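Womis Sprung Floor Panels for Dance and Performance

Home > Studio and stage > Floors > Womis

A portable sprung floor for dance studios, arts centres, galleries and touring companies. The Womis panel is made for rooms where dance is not the only activity, and where the floor must come up again in the evening without damage to what lies under it.

Price: on request, please write to us with the measurements of your room
Delivery time: normally five weeks
Made by: Savumness, for Jilley Stage and Studio

What it is

Each panel has a birch plywood top on a layer of closed foam blocks. The blocks are placed in a pattern so that the floor gives the same response in the middle of a panel as at the joint. This was the most difficult part of the development, and in the first version dancers could feel the joint under a bare foot. In the present version the blocks stand closer together along the edges.

The panels connect with a tongue and a turning lock. The lock is closed with a flat key from the top side. Two people can lay a small studio floor in one morning, also when they have never done it before. We recommend to begin in the corner which is farthest from the door and to leave a gap of 20 mm to every wall. The gap is covered afterwards with the edge strip.

The top is supplied without finish or with a matt oil. For ballet and contemporary work most customers put a vinyl dance surface over it. For tap and flamenco, please use the panel with the hard top (see Versions), as the standard top will show marks very quickly.
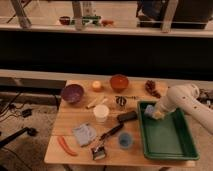
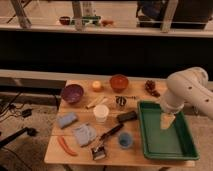

Versions

Womis Standard. For ballet, contemporary, movement classes and yoga. Oil finish or without finish.

Womis Hard. The same construction with a thicker top layer of beech. For tap, flamenco, Irish dance and other percussive styles. The sound is clear and a little dry. If you wish a warmer sound, ask us for the version with open blocks, but consider that neighbours below will hear more of it.

Womis Low. Lower blocks, for rooms where the door cannot be shortened. It gives less spring and we do not advise it for daily training with many jumps.

Dimensions

Panel length: 2 m
Panel width: 1 m
Height, Standard: 43 mm
Height, Low: 28 mm
Largest point load: 860 kg, with the load plate supplied

The load figure is important for halls where a grand piano or a lifting platform must stand on the floor. Always put the load plate under each wheel. Damage from wheels without plate is not covered by the guarantee.

Use in galleries and foyers

We are asked more and more for floors in exhibition spaces, where a performance takes place between the works and the public walks over the same surface during the day. For this use we supply a ramp strip with a slope on all open sides, in black or in natural birch. The ramp strip is screwed to the panel and not to the building, so it can be used in listed houses as well.

The choreographer Nobuhle Sithole used the Standard panels for her piece "Nic Aodha", which was shown in three galleries and a former wool store. She writes to us: "I was worried for the stone floor in the wool store, it was not flat at all. We put the levelling sheets and after this I forgot the floor, and that is what I want from a floor."

Levelling sheets are not included in the price of the panels. They come in packs of ten.

Care

Sweep with a soft broom. Wash with a cloth that is only slightly damp, and never with a steam cleaner. Do not use rosin on the oiled top. Small scratches can be sanded by hand and oiled again. The oil needs one night to dry with the windows open.

When the panels are stored, lay them flat or stand them on the long side in the trolley. Do not lean them against a wall for longer than a few days, they can bend. The storage room should be dry and not heated strongly.

Hire

Panels can also be hired, with or without our fitters. October is our busiest month for hire, so please reserve early for that time. The hire price includes the edge strip, the keys and the trolley, but not the transport.

Samples

We send one sample piece of each top without charge. The sample has no foam blocks under it and so it shows you the surface only. To try the spring, you are welcome in our showroom by appointment, please bring the shoes you dance in.

Related products
Jilley vinyl dance surface, grey/black reversible
Ramp strip, black
Ramp strip, natural birch
Panel trolley
Spare key, flat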